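Open house at the county elections office

6 min read

The county had spent nearly 2,000 dollars on the sandwiches, or so the man in line ahead of me believed, and he ate three of them to recover his share. I can't vouch for the figure. I can vouch for the egg salad, which had been made by someone with strong views on celery.

I went to the Durnance County elections office on 12 May 2018 on the theory that a person who has been complaining about local government for most of his adult life ought to see where it is kept. It is kept behind the tire store on Kirneo Avenue, in a low building that used to sell carpet. The old sign bracket is still up. Parking is free, and so bad that it ought to be.

Raquel Pacheco runs the place. She was elected clerk by a margin she describes as "enough" and has the manner of a person who has answered the same question all April and expects to answer it again before lunch. The question is whether the machines are hooked up to the internet. They are not. She said so at the door, again at the ballot counter, and once more to a gentleman in a fishing vest who had asked it both of the other times.

The tour went in groups. Ours was led by Müzeyyen Altıntaş, the deputy clerk, who walked backward the whole way and never hit a thing. She started us in the mail room, where the ballot envelopes come in and the signatures get checked. Two people from different parties sit at each table. I asked whether they get along. She said they mostly talk about their knees.

Then came the counting room, seen through a window. The scanner was running a stack of test ballots for a made-up race between state birds, and the goldfinch was pulling away. Somebody behind me muttered that it figured. The scanner kicks out any ballot it can't read, and those go to a table where people look at them with their own eyes and try to work out what the voter meant. Altıntaş had a folder of old ones with the names blacked out. One voter had circled every candidate for drain commissioner and written "fine." It didn't count, though I thought it was the most considered ballot in the folder.

The part I had come for was the storage cage, on account of the fight over it at the county board. Commissioner Uçar wants a new one, with a better lock and a camera that works in the dark. Commissioner Satum says the old one has held up since the carpet days and that a lock is a lock. They have been at this for two budgets. I looked at the cage for a good while and can report that it is a cage. It takes two keys, held by two people, and when Altıntaş wanted to show us the inside, the second person was out getting ice. We waited. It was the most convincing piece of security I saw all day.

Questions were taken at the end in the front room, under a clock that was wrong. A woman asked why her polling place had been moved to the bowling alley. The school had asked for its gym back, Pacheco said, and the alley had ramps, restrooms and an owner who agreed not to run the lanes. The woman said she had liked the gym. Pacheco wrote that down, or wrote something down.

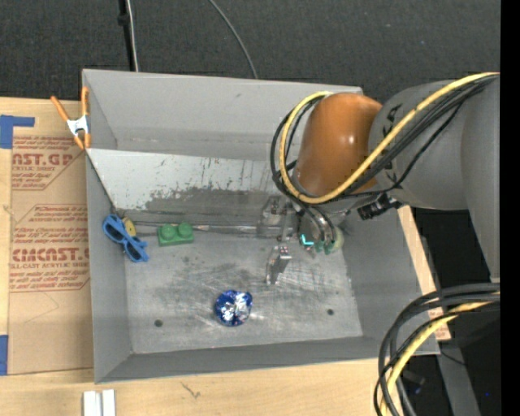 I stayed for the drawing, which was for a tote bag, and lost it to the gentleman in the fishing vest. He asked if the drawing was hooked up to the internet. Pacheco held up the coffee can the slips had come out of and let him look inside. He took his time over it, then took the bag. The board votes on the cage next month, and I plan to go, although I'm told there won't be sandwiches.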